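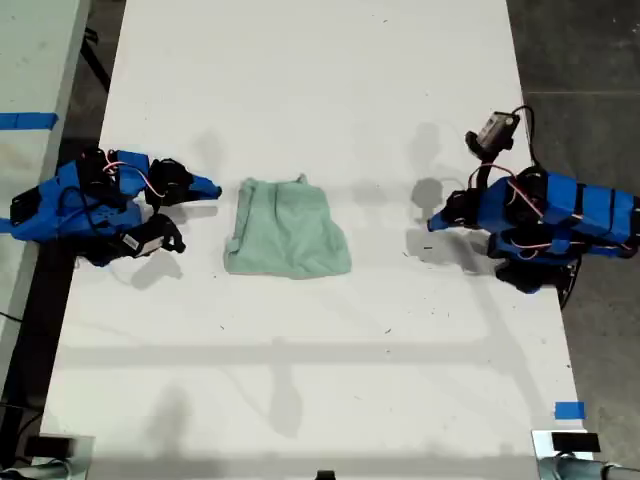

Let the planner say that it does not know

By Sun-ja Na
11/15/19

A cloth between two arms looks like the easiest job in our laboratory. It has no weight worth mentioning and it cannot break. I have worked on the software for this job at Zomel since September of last year, and my opinion is now firm: most of our trouble comes from a planner that is not allowed to be unsure.

Our perception code was written for boxes. A box has a position and an angle, and when you know these two things you know the box. Someone adapted this code for cloth by fitting a rectangle around the green area and calling its middle the "object pose". For a flat towel on a white table this is acceptable. For a crumpled piece with a loop standing out at one edge, the rectangle is a polite lie. The loop pulls one side of it outwards, and the planner sends a gripper to a corner where there is only table.

I do not blame the person who wrote it. The interface asked for a pose, so he gave a pose. The planner has one input field for the answer and no field for the doubt.

Shadows make the same point. Under our lights the arms throw grey shapes on the table, and a wide band falls across the lower half. Colleagues in Imville proposed to solve this with better lamps. I am not against lamps. But the segmentation network already gives a low score at those pixels, and we throw the score away one line later, when we apply the threshold. We pay for the information, then we delete it, and then we want to buy lamps.

In our last series at the Girkadthorpe site we ran 230 attempts at the first grasp. I read the logs of the failed ones myself, and in 32 of them the score at the chosen grasp point was already poor before the arm moved. The system knew, in its way. It had no means to tell the part which decides.

What I would like is modest. The perception module should return several candidate grasp points, each with its score. The planner should have a third choice besides "go" and "stop", and this is "look again": move the wrist camera a little, take a new picture, compare. Sugawara, who maintains our controller, objects that this adds 3 seconds to a cycle and makes the timing hard to predict. He is right about both. I still prefer a slow cycle I can explain to a fast one I must repeat.

There is a stronger objection, and I take it seriously. Many people now say that we should remove the planner completely and train one network from camera to motor, so that such interfaces disappear. Perhaps they will be proved right. But a network of this kind also hides its doubt, only in a place where I cannot open the log and read it. When the left arm closes on nothing, I want to know which number was wrong.

The change to the message format is 13 lines. I have sent it for review twice, and the second time the comment was that cloth is a special case. I think the box was the special case — we simply met it first. I will send it again on Monday.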